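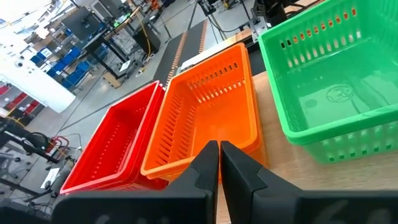
塑料收纳篮的选用、分色与保养

更新于2025年8月25日　整理：Nele Rothe

敞口塑料篮适合放在工作台面上做临时分拣和短期存放。和带盖箱相比,取放快,内容一眼可见,缺点是防尘差、不宜叠得太高。本页汇总Malline工作间栏目中关于塑料篮的几条做法,适用于家庭工作间、缝纫角、小型维修台和厨房备料台。带盖箱、金属网篮和藤编篮另有专页,不在本页讨论。

一、先看开孔

篮壁上的孔大致分两类:长条孔和方孔。孔的形状和大小决定能装什么。

长条孔的问题在于细长件。螺丝、牙签、毛线针、扎带的尾端容易从孔里伸出,拿起篮子时刮手,或者卡在孔里掰不出来。直径小于孔宽的零件不要直接倒入,应先装进小盒或自封袋。

方孔对细长件的限制取决于孔的边长,对扁平件通常没有影响。布片、说明书、砂纸、信封都可以直接放。孔位靠近篮底时,颗粒物会漏出,豆类、珠子、垫圈一律加衬。

篮底有孔的,沥水和通风较好,适合洗后暂放的蔬菜、刷子、抹布。同一只篮子既沥水又放纸张的做法不可取,残留水分会使纸张起皱。

测试方法:取准备存放的物品中最小的一件,在篮壁和篮底各试一次。能穿过,就加衬或换篮。

二、再看边沿

卷边比直切边耐用,受力时不易开裂,手提时也不勒手。购买时用指腹沿边沿走一圈,检查有无毛刺、合模线和缺口。毛刺可用400目砂纸顺着边沿方向轻磨,不要横向打磨,横向划痕会积灰。

卷边的内侧有一道凹槽,是最容易藏污的位置,清洗时要单独处理,见第六节。

边沿已经出现裂口的篮子,不再用于装重物。裂口末端钻一个直径2毫米的小孔可以减缓裂纹延伸,但只是延长使用时间,不能恢复强度。

三、分色

分色的目的是减少读标签的次数。颜色不宜多,三种足够覆盖大部分台面工作。常用的一套规则如下:

红色:待处理。新到的、未检查的、需要返修的。
橙色:处理中。已拆开、已量过、缺配件的。
绿色:已完成。可以归位、寄出或交付的。

这套规则按状态分。也可以按品类分,例如红色放紧固件,橙色放电工件,绿色放纸品。两种规则不能混用在同一张台面上。Crisanto Cruzado的维修台曾经两套并行,待修的插座放红篮还是橙篮,每次都要停下来想,后来统一改为按状态分,品类用标签区分。

红绿色觉异常者难以区分红色和绿色,橙色也可能混淆。家中或工作间有此情况时,颜色只作辅助,必须同时用位置和文字标识。固定从左到右的顺序,并在每只篮子的同一位置贴标签。也可以直接改用深蓝、白、黄三色。

四、标识纸与底衬

给篮子作标识有三种方式:外侧贴标签、边沿挂牌、篮底放纸。

外侧贴标签要避开开孔。贴在孔上的标签粘接面积不足,一般几周后起角。篮壁如果没有足够大的实面,就在边沿挂牌,用扎带穿过最上一排孔固定,扎带头剪平,朝内。

篮底放纸适合空篮待用的阶段:纸上画一个简单图形,取放时从上方一看就知道用途。图形用粗黑线,一张纸只画一个。图形比文字更适合有儿童参与的整理。装入物品后纸会被盖住,所以篮底纸不能代替外侧标识。

纸张的处理:
白纸裁到比篮底每边小5毫米,放平后不顶壁。
纸重选用120克以上,薄纸容易卷边,取物时会被带出。
需要接触潮气的,先过塑,四角剪圆。
不要用双面胶整面粘贴。两条短胶带固定即可,更换时不留大片残胶。

底衬的选择:放小件用毛毡或薄EVA垫,放金属工具用橡胶网垫,放食材用可洗的硅胶垫。瓦楞纸可以临时使用,受潮后应立即更换。

五、台面摆放

浅色木台面上的塑料篮容易推动,取放频繁时会逐渐移位。在篮底四角各贴一粒硅胶脚垫可以解决,脚垫厚度2毫米左右,太厚会影响叠放。

篮与篮之间的间距按手的动作定。经常双手端起的篮子,两侧各留30毫米以上。只从上方取物、不端起的,可以并排靠紧,节省台面。最大的一只放在惯用手一侧的外端,避免每次跨过它去取小篮里的东西。

篮子距台面边缘不少于50毫米。长边与台边平行最稳,斜放只在台面进深不足时采用。

读者Petronella Sibiya来信提供了一种定位办法:用纸胶带在台面上贴出每只篮子的外框,篮子拿走后空位仍然保留,别的东西不会堆进来。试用两周,位置确定后再换成较耐磨的标线胶带。木台面若为油蜡饰面,纸胶带不要连续贴超过14天,以免揭下时留痕。

不在台面上使用的篮子,收进层架。层架每层只放同一规格,规格混放会浪费净高。重的放在腰部以下,空的放最上层。

六、清洗

浮灰:软毛刷刷孔,再用微湿的布擦。先刷后擦,顺序反过来会把灰压进孔角。

油污:40℃左右温水加中性洗涤剂,浸泡10分钟。孔角和卷边凹槽用旧牙刷,刷毛剪短三分之一后硬度合适。

残胶:先用吹风机低温档加热,从一角揭起。余下部分用食用油敷5分钟后擦除,再用洗涤剂去油。不要用香蕉水或丙酮,部分塑料接触后会发白、变脆。

水垢:白醋与水按1比4稀释,擦拭后清水冲净。醋液不与含氯漂白剂同时使用。

晾干时倒扣在架上,篮底朝上,卷边下方垫两根木条,让凹槽里的水流出。完全干燥后再放纸和布。不要在阳光下长时间暴晒,颜色会褪,红色和橙色褪得较明显,褪色后两者更难分辨。

七、承重与叠放

没有标称承重的篮子,按保守值使用。单手提起时如果边沿明显变形,即为超重,应分装。

敞口篮叠放以两层为限,上层必须是空篮或轻物。不同尺寸的篮子叠放时,小篮可以放进大篮,不能骑在大篮边沿上。

套叠收纳时,相同规格之间夹一张纸,可以防止吸紧。已经卡死的,在两篮缝隙处滴少量洗洁精水,左右轻扭,不要用螺丝刀撬边。

八、定期检查

每三个月一次,上一轮安排在6月。检查内容:

边沿有无裂口、毛刺。
孔角有无发白。发白说明该处受过较大应力,减轻装载。
标签是否翘起、字迹是否清楚。
底衬是否受潮、变形。
红篮中是否有存放超过一个周期的物品。有则当天处理,或写明原因和日期。

Luminița Pop用一张表记录每只篮子的编号、颜色、启用月份和更换记录,表贴在层架侧面。篮子数量不多时,在篮底用油性笔写启用月份已经够用。

九、读者问答摘录

橙色篮子沾了番茄汁,洗不掉怎么办?
浅色和橙色塑料都会吸附番茄中的色素。小苏打加水调成糊,敷20分钟后刷洗,可以减轻,一般不能完全去除。此后这只篮子固定用于同类食材。

篮子能不能放进洗碗机?
看底部标记。没有耐热标记的按不能处理。

孔太大,又不想加整张底衬?
剪一块塑料网格布,比篮底每边大20毫米,四边折起,用细线缝在最下一排孔上。Gyu-bin Do的做法是改用细铁丝,但铁丝头须弯向外侧并包胶带,遇水易锈,厨房不宜。

纸质标识总被带出来?
多半是裁得过大,边缘翘起。按第四节的尺寸重裁,再在短边各加一条胶带。

下一次更新补充抽屉分隔件的尺寸对照表。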